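Irkside Student Robotics – Forum – Project help

Thread: Drinks task, which hand should hold the glass?

kobina_e
We have 7 weeks until the Belcombe open day and still can't agree on the drinks task. At the moment the right hand holds the glass under the tap and the left does the rest. I think we should swap them. Pictures of the bench are below. 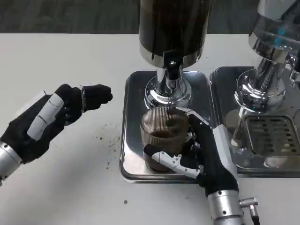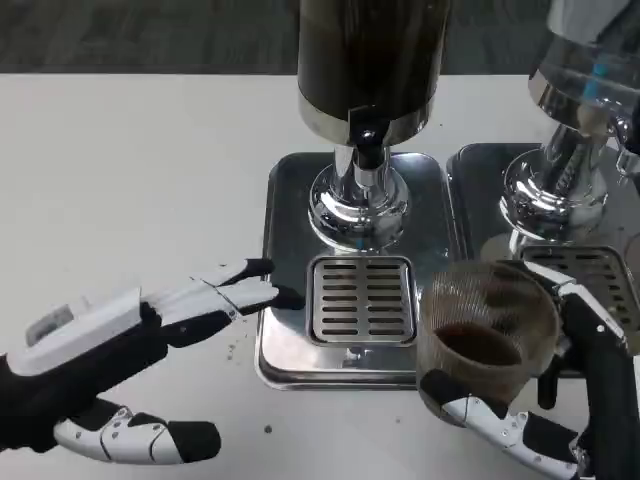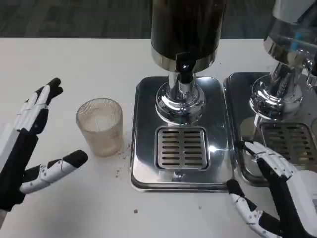

Two dispensers, ribbed glass, both hands.

ama.sarpong
I wouldn't swap. We've got 342 runs recorded with the right hand on the glass and only 100 the other way. You'd be throwing most of that out.

Dovard
Agree with Ama. Also, those ridges help the grip – the smooth glasses we tried in May kept turning in the fingers.

kobina_e
Fair point on the runs, but 277 of them are from before we moved the trays together. I don't trust those any more.

akosua_m
Then mirror the good ones and test it. Half a day's work.

ama.sarpong
Mirroring won't fix the thumb. The two hands aren't calibrated the same, I've said this before.

edem_dogbe
Can whoever is on last please wipe the table? There are brown crumbs on it in the third one and I don't want them in the joints.

kobina_e
Will do. I'll try ten swapped runs tomorrow and post the numbers. If they're bad I'll drop it.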